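**Chores desk, August**

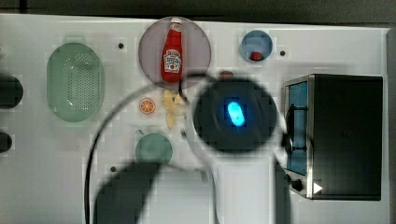 Quick one this month, I'm on a train and the wifi drops every 5 minutes.

So, can a machine clear up after lunch yet? Sort of. Went to see Verena Auer's group at Wieser, they're working on kitchen stuff. Plates, bowls, a colander, fruit, a ketchup bottle, a toaster oven. One arm over a white table. Sounds like nothing. My kid does it for a dollar (badly).

Verena's numbers, for what they're worth: 800 tries at putting fruit on a plate, 300 at opening the oven door. Fruit is pretty good now. The oven door is not. Handles are hard, she says, the arm has to pull along a curve and it wants to pull straight. Banana peel is the other one. Floppy, never the same shape twice, and a peel doesn't look much like a banana to the software.

Speed still the big problem if you ask me. Best full table clear was 40 minutes. With a person standing next to it the whole time. Jericho Catacutan from Brakby was there too and thinks the shop floor gets there way before the kitchen, becuase parts come in the same tray every shift and no one leaves a tomato rolling about. He would say that, Brakby sells the trays. Still think he's right.

Vumovov keep promising a home version. No price, no date, I asked twice. If anyone has seen one running outside of a demo booth please write in.

Next month: Zeker and the towel folding thing, if they ever call me back. Also a correction, I had the gripper weight wrong last issue, thats on me. Fixed in the web copy.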